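4. Recording door and drawer tasks with the hand-held gripper

Read section 3 first. If the fingers still touch unevenly when you squeeze the trigger, go back and fix that. No amount of extra recording will train it out, whatever the forum thread tells you.

4.1 Before you start

1. Put the cabinet on a flat floor and push down on each front corner. If it rocks, shim it. A rocking cabinet moves when the door moves, and the arm will learn that too.
2. Open and close every door by hand. Doors that stick in January may swing freely in May, so check again at each session.
3. Look at both finger plates. The square markers must be clean and lie flat. Tape over a lifting corner is fine as long as it stays off the printed part.
4. Hang the backdrop. Creases have never caused us trouble. Shiny cloth has.

Note: The Wuvine build notes claim a backdrop is optional. We tried it without one in the Allaritz workshop and lost tracking often enough to stop trying.

CAUTION: Keep your free hand away from the hinge side. The finger plates have screw heads on the face and will scratch varnish, and knuckles.

4.2 Recording a pass

1. Hold the gripper low, fingers upright, pointed at the base of the cabinet. Keep still for 2 seconds.
2. Start the recorder. Wait for the tone. If there is no tone, there is no recording, even when the light is on.
3. Move to the door edge at a normal walking-hand speed. Slow, careful passes look nice in playback and made a worse arm for us.
4. Open the door past the halfway point, let go, and back off before you go for the second door.
5. Return to the low position and stop the recorder.
6. Watch the clip before recording the next one. Check that both markers show at the start and that the shelf inside comes into view once the doors are open.
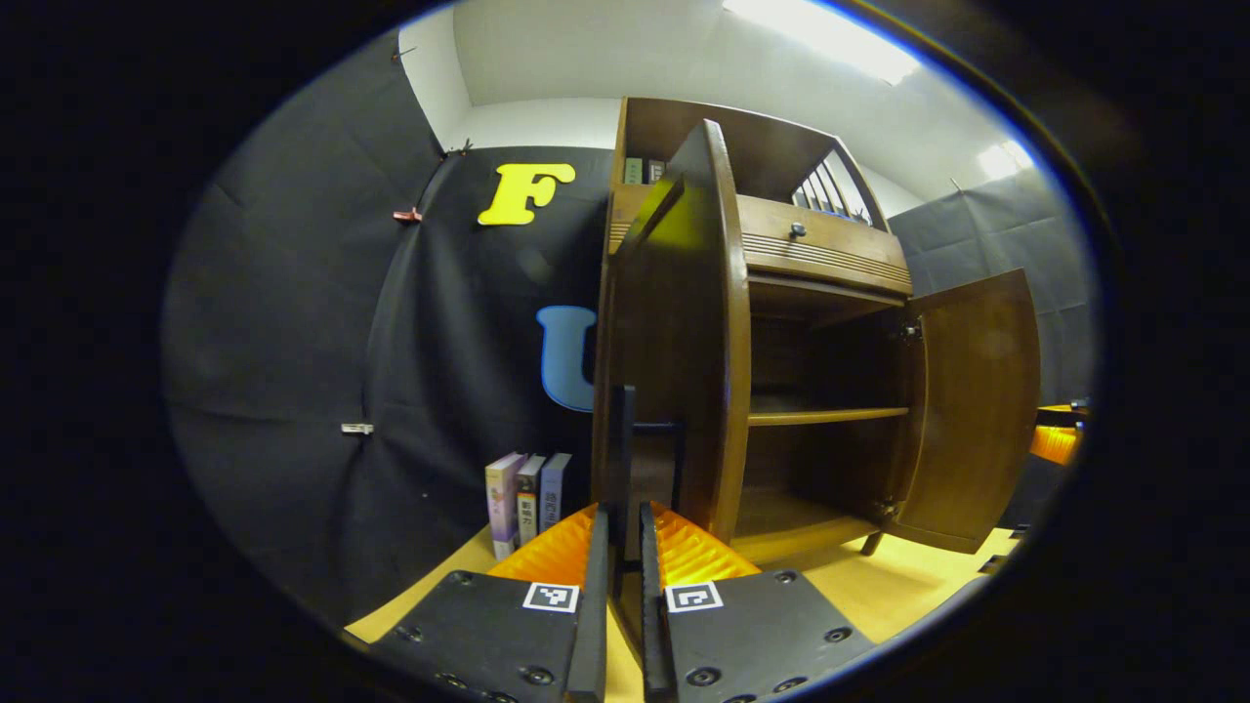 Terence Dobson's objection to step 6 is that checking every clip doubles the session, and that he would sooner record 200 and throw out the bad ones afterward. You can do it his way. Our last unchecked batch had a marker smudge from clip 13 on, and we found it after training.

4.3 How much to expect

The Morkau software page says the arm will handle "any household door." We have not seen this. Ours opens the cabinet it was shown, from the side it was shown. Move the cabinet between passes if you want better, and turn it a little each time.

Drawers are harder. A small round knob gives the fingers little to hold, and a pull that starts off-center tends to jam the drawer in its runners. Record drawers as a separate set and do not mix them with doors until each works alone.

Section 4 last changed 26/05/2026. Corrections to Bianka Antal.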